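Fenano opens its coin-and-button task to outside labs

CIRVILLE, 26/03/2020 – We've been teaching robot arms the old-fashioned way at Fenano, by taking them by the hand, and now we'd like to share what we've collected! Our new set, Lurnodine, holds 100 guided runs of one small tabletop job: a washer, a gold piggy bank and a big red button.

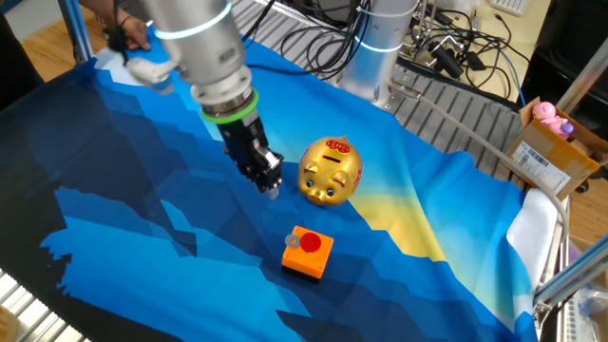

Nel wrote back after our first call for partners that 100 runs sounded thin, and asked if a learning system could get anywhere on so few. Fair question – we think it can, if the runs differ enough. So we keep turning the pig and starting the arm from new spots, and we leave our fumbles in (I made plenty of them).

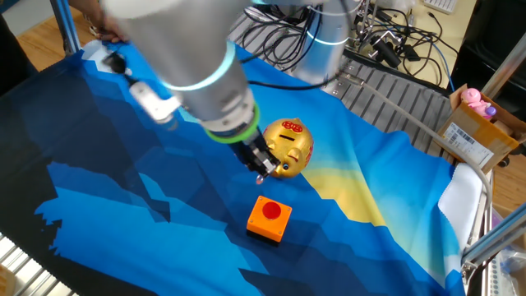 Collecting examples for Lurnodine at Fenano, Cirville.

Each run comes with joint positions and video from 2 cameras. The first 40 are ready for labs to download today, and the rest will follow by October. We have room for 15 partner labs in this round, so if you'd like in, write to the Fenano press desk and tell us which arm you use.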